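Sturon Automation Notes
Jul 25, 2025
In this issue: Gripper comparison, round two | Controller firmware | Parts desk

Gripper comparison, round two

Testing of the two hand-held grippers for the Danladi project continued at Castthorpe this month. The question is which finger to standardize on before we order for the second cell. Both use the same body and controller, so the finger is the only part that changes between runs.

The stiff finger closes faster and keeps its alignment. The padded finger takes longer to settle but is more forgiving when the approach angle is off. We logged 4000 grasps in total, and 3539 of them were clean enough to use. Most of the rejected ones came from marker tracking dropping out when the operator turned too far. 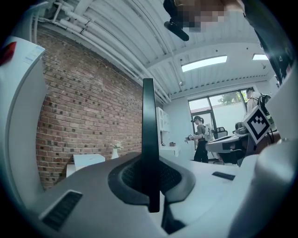
Can the fingers be changed without recalibrating?
Only if the replacement is the same type. Switching between stiff and padded fingers changes the closing point, so the zero position has to be set again at the controller.

Of the usable grasps, 2262 were made with the padded finger. The uneven split is our own doing. The stiff set was out of use for part of July with a worn pivot pin, and the spare had been sent to Grivengate. We plan to even up the numbers before anyone draws a firm line between the two.

Cable routing still needs work. Operators asked for a longer lead between the gripper and the backpack, and a softer strain relief at the connector end.
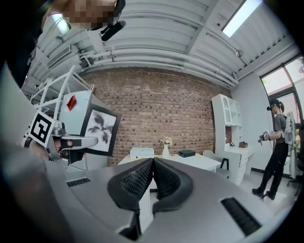 When will the choice of finger be final?
After the stiff set has been through the same object list as the padded one. Small boxes and soft pouches are still to do, and the result will go out in this newsletter.

Anyone borrowing a gripper in the meantime should note the finger type in the log before the first grasp. Runs with no finger type entered cannot be used in the comparison. The calibration sheet has been updated and replaces the one sent out with the first round.

Next item: Controller firmware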